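Minutes – Bilturau cell safety and fault review
Monday, August 2026

Present: Raimo Suominen (chair), Joni Keskinen, Chrysoula Kouris, Chiamaka Ezeani (minutes)
Apologies: Oskari Kauppinen

1. Previous minutes
Accepted with one change. The June entry on spare finger screws should say "ordered", not "received".

2. Gripper release fault, run 176
Joni reported that the right gripper kept its hold after the release command. The software logged the release as complete and started the next arm move with a bottle still held. Joni used the stop button. No one was hurt and nothing was broken.

The position reading at the jaws was not checked before the move was allowed. The Clerkodel update removed that check – Joni confirmed it was present in the version before.

Chrysoula asked why the left hand kept moving for two seconds after the stop. Joni does not know yet. Raimo wants this treated as the more serious of the two faults.

Bench work with the two hands, for reference:
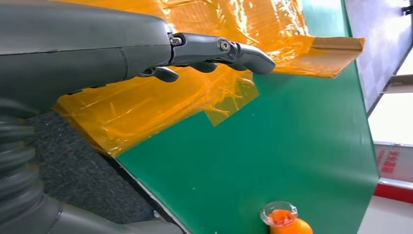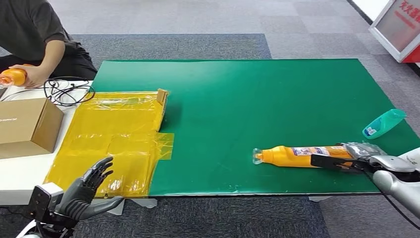

3. Reaching over the mat
Agreed that no one puts a hand over the mat while either arm is powered, including to straighten film or pick up a dropped item. Chiamaka to add this to the start sheet.

4. Actions
Joni – put the jaw check back and repeat 17 releases with the arm at low speed.
Joni – send the stop log to Laitinen.
Chrysoula – test the stop button on both sides, five presses each.
Raimo – tell the Closdale site to hold off on the update.

Runs stay suspended until the first three actions are closed. Oskari to be briefed by Raimo.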